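Filed under: Early Years Practice > Course Texts > Sample Chapters
Shares 400 | Comments 0

Chapter 6
The Play Kitchen: Choosing, Setting Out and Putting Away

By the end of Chapter 5 you had a floor plan with a corner marked for home play. This chapter is about what goes into that corner. Most of it is small, and most of it will be on the floor by ten in the morning.

A play kitchen is often the first thing a new center buys and the last thing it thinks about afterward. The large pieces, such as the stove and sink, tend to stay where they are for years. The small pieces decide how the children play from day to day. A child who finds a toaster, a board and a few pieces of toy food will usually start making a meal. A child who finds a heap of mixed toys will often tip it out and walk away.

6.1 What counts as a kitchen object

For this chapter we divide the small pieces into four groups. The names are used again in Chapters 7 and 9, so it is worth learning them now.

Appliances are toys that stand for a machine in a real kitchen: a toaster, a kettle, a mixer. They do not need to light up or make a noise. Two or three are enough for a group of six children.

Work surfaces are boards, trays and mats. Students often leave these off their lists. A board gives a child a place to work that is clearly his or hers, and it cuts down on arguments at a shared table.

Holders are baskets, bowls, pans and crates. They carry things from the shelf to the table and back again.

Foods are everything the children pretend to cook, serve or eat.
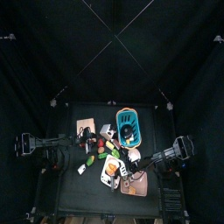 A set that is heavy in one group and light in another causes trouble. The usual mistake is too much food. Sarita Mittal, who ran the toddler room at Merkelholm for many years, kept a simple rule for her staff: when the food no longer fits in the baskets, some of it goes into storage. Her room had a cupboard for the pieces that were resting, and she changed them over once a month. Children greeted a toy banana they had not seen for four weeks as if it were new.

6.2 Size and grip

Young children pick things up with the whole hand before they learn to use finger and thumb. A set for two-year-olds should be made up of pieces that fill the palm. From three onward you can add thinner things, such as spoons and slices of bread, that ask for a more careful grip.

Try each piece yourself before you buy a full set. Pick it up from a flat surface with one hand. Flat pieces are harder than round ones because there is no room to get the fingers underneath. A soft mat on the table makes this easier, and it also stops round foods from rolling off.

All pieces for children under three must pass the small parts check described in Chapter 2. Repeat the check whenever a piece breaks.

6.3 Setting out the table

There are two common ways to set out kitchen pieces at the start of a session.

In a sorted layout, each group has its own place. Foods are in one basket, pans are on a shelf, and the board is laid out ready. This suits new children, who do not yet know what is in the set.

In a mixed layout, pieces from different groups are placed close together in the middle of the table. Children have to look for what they want, and they talk more while they look. Rattana Jitpraphai, who taught from an early draft of this book, found that mixed layouts worked well with four-year-olds and badly with tired ones. She used them in the morning only.

Whichever layout you choose, leave some clear table. Children need room to put down what they have picked up.

6.4 Putting away

Tidying is part of the activity and should be planned with it. Allow ten minutes for a group of six. Give each child one kind of thing to collect, and name it plainly: "Please find all the bread." An open basket with slotted sides is a good choice here, as children can check what is inside from where they are standing. Deep boxes with lids look neater on the shelf, but pieces get lost at the bottom.

Washing is covered in 6.7. Plastic foods can go in a mesh bag in the sink. Wooden boards should be wiped and dried flat.

Before you read on

Visit a room you know and look at its play kitchen when no children are there. Write down which of the four groups each small piece belongs to. Then answer in a few sentences: which group is too large, and which would you add to first? Bring your notes to the seminar. You will need them for the room study by Samira Khalaf in 6.5.

Key terms: appliance, work surface, holder, food, sorted layout, mixed layout

Tags: play kitchen, toy food, room planning, tidying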